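Hard Water, Soft Towels: A Talk With Živko Krasniqi

Živko Krasniqi has spent 30 years working on water, the last 12 of them on the kind that comes out of household taps. He tests supply lines for Stidalis, a small laboratory that takes samples from homes and apartment buildings, and he is in the habit of answering a question with a unit of measurement.

Asked what hard water is, he gives the short version first. "Calcium and magnesium in solution. The water picks them up from rock. Limestone gives you a lot, granite gives you very little. There is no more to it than that, and it is not a health problem at these levels."

The trouble is mechanical and chemical. When the water is heated, dissolved calcium bicarbonate breaks down and leaves calcium carbonate on whatever surface is hottest. In a water heater that means the element or the bottom of the tank. Krasniqi keeps a section of pipe on his desk from an apartment building in Momeck, where the hot side had narrowed to less than half its original bore. The cold side of the same system was nearly clean.

"People replace the faucet because the flow is low," he said. "Then they replace the showerhead. The restriction is in the wall."

The Momeck building is one of 1206 addresses his laboratory has on file. Each record holds a hardness reading, a pH reading, the age of the plumbing and the temperature setting of the heater. He considers the last of these the most neglected. Scale forms faster as the setting goes up, and many heaters are left where the installer put them. He won't recommend a single figure for every house, as storage tanks also have to be kept hot enough to control bacteria, and he tells owners to check local rules before they turn anything down.

On softeners, Krasniqi is neither for nor against. An ion exchange unit swaps calcium and magnesium for sodium, and it works as long as the resin is regenerated on schedule. A household in Asent paid $2799 for a unit and let the salt run out in September. By the time he took a sample, the treated water and the raw water gave the same reading. "The machine was on. The display was lit. It was a very expensive piece of pipe."

He is less patient with magnetic devices that clamp to the outside of the line. He has tested 2 of them under controlled flow and found no change in hardness, a result he calls expected, as the makers do not generally claim to remove minerals. Whether such devices alter the way scale sticks is a separate question, and he has no data of his own on it.

Laundry is where most callers first notice something. Hardness ions bind with soap and form a curd that stays in the fibers, leaving towels stiff and whites gray. Modern detergents contain builders that tie up the minerals before this can happen, but the dose has to match the water. Krasniqi advises reading the hardness table on the package and starting there. 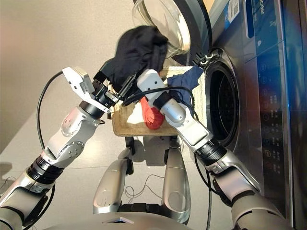 Laundry day: detergent doses should follow the local hardness reading.

"Softened water needs less detergent, and people keep pouring the old amount," he said. "Then they call me about residue — and the residue is detergent."

For anyone who wants a number without paying for a laboratory, he suggests the supplier's annual water report, followed by a drop test kit. Strips are acceptable for a rough range. Samples should come from the cold tap after the line has run for a few minutes, ahead of any softener, with a second one taken after it for comparison.

His next project is a set of old mains in the Jurić district, where readings vary from one street to the next. He suspects two sources are mixing in the network. The first samples are in the refrigerator, and he expects to run them before the month is out.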